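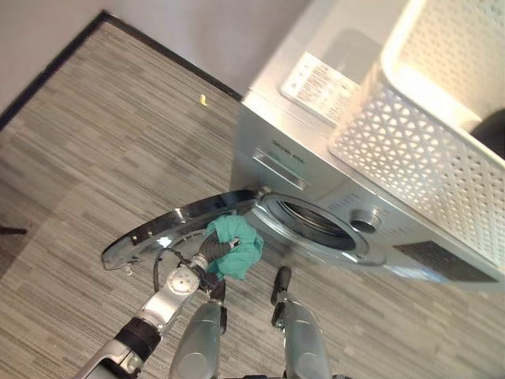
Front-loader with the door open, utility room, ground floor

Ticket 104: donor register, school building appeal
Opened by: Nadhirah Pasaribu
Status: reopened

08:50 NP. The public register for the Cullbridge school appeal shows a gift of £1,000 under "Name withheld". The paper ledger has the same sum against Councillor Ruppert. The council's inquiry wants one answer from us by the end of March. Please find out which record is right.

09:35 Eimear Tully. Exported the register. The entry was created with a name and the name was later blanked. Carico support say this is a "display fault" affecting anonymous gifts. I don't see how a display fault changes what's in the export.

10:20 ET. Carico asked me to clear the cache and try again. Did so. No change, as expected.

11:15 ET. Went through the other anonymous gifts, 27 of them. All were anonymous from the first save. Only this one was edited afterwards, and the edit came from the shared office login. Carico closed the ticket at their end as "resolved by user". It isn't, and I've reopened ours.

13:40 NP. Councillor Ruppert's office says he never gave any money and the ledger line must be a mix-up with Mavomum, who sponsored the fete. Can we check?

14:05 ET. Mavomum's gift is on its own line, different amount, paid by bank transfer. The Ruppert line says cash, receipt 4. The receipt book starts at 5.

14:30 NP. Could it be a misprint?

14:45 ET. Could be. I'd like to see the stubs before I put that in writing. Shared login now disabled, audit log saved to the inquiry folder. Leaving this open.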